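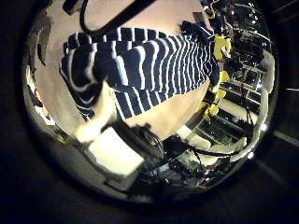 Purnmont Clothing Service Moves Folding and Sorting to Kerekes Building

The Purnmont Clothing Service has moved its folding and sorting work to the ground floor of the Kerekes Building. The change took effect in February and brings under one roof several tasks that had been divided between the Nerkmont Street depot and a storeroom at the town library.

The Service receives donated clothing from residents, checks and folds it, and issues it free of charge to households referred by schools, clinics and the town housing office. It handled 2,000 garments in the final month at the old depot, the highest monthly total since records were first kept. Long-sleeve tops in adult sizes made up the largest share, followed by children's trousers and knitwear.

"The depot served us well, but garments were being folded in one place, carried across town and folded again on arrival," said Kavitha Suvarna, who manages the Service. "A shirt that has been handled four times looks tired before anyone has had a chance to wear it. We can now check it, fold it and put it away in the same building."

Under the new arrangement, each item is laid flat on a pale surface with enough clear space for both sleeves to be spread out. Staff requested a light color so that stains, loose threads and missing buttons could be seen more easily, particularly on dark clothing. Striped garments, such as the navy-and-white long-sleeve pictured with this notice, are folded with the bands lined up at the side seams. The Service has found that a crooked fold on a striped top is the most common reason a stack leans.

Folding standard revised

A revised folding standard was issued to staff at the time of the move. It replaces a set of instructions that had grown to several pages and was applied differently by each shift. The new version fits on one sheet and covers tops, trousers, knitwear and children's clothing.

Long-sleeve tops are placed face down, smoothed from the collar to the hem, and folded inward at each side. Sleeves are brought down along the body of the garment with the cuffs pointing to the hem. The hem is then folded up twice. Thick cuffs may be turned back once if they would otherwise stick out. Bunched fabric at the shoulder is to be pulled flat before the first fold is made, and garments that will not lie flat are set aside for pressing.

Knitwear is no longer placed on hangers at any stage. Trousers are folded in thirds, and children's clothing is kept in sets when it was donated that way. Finished stacks are limited to 13 adult tops. Taller stacks were found to slide when they were carried to the issue counter.

Storage and supplies

Clothing storage in the Kerekes Building has been arranged by size, with season as the second division. The Service has bought 60 lidded storage bins from Vivow, a regional supplier of household goods. Each bin carries a label on the short end giving size, type of garment and the month it was filled. Bins that have not been opened within a season are returned to the folding area and checked again.

Garments with minor damage go to the mending group, which continues to meet in its present room at the library. Items past repair are passed to the textile recycling contractor. Neither arrangement is affected by the move.

Donations

Residents may bring clean clothing to the side entrance of the Kerekes Building between 9 a.m. and 3 p.m. on working days. Donations are limited to 5 bags per household at each visit. Larger quantities, including those from clubs and schools, should be arranged with the office in advance.

Clothing should be washed, fully dried and placed loosely in bags. Donors are asked to empty pockets, fasten zippers and leave out hangers. Folding at home is welcome and is not required, as every item is opened out and inspected after it is received. The Service is most in need of adult long-sleeve tops in larger sizes, winter socks in original packaging, and school clothing in plain colors. Bedding, curtains and footwear cannot be accepted at present.

The donation box outside the Nerkmont Street depot has been closed and will be removed. Bags left there will not be collected.

Referral forms remain the same, and households with a current referral do not need to apply again. Copies of the folding standard are available at the front desk of the Kerekes Building for schools and clubs that wish to prepare clothing before delivery.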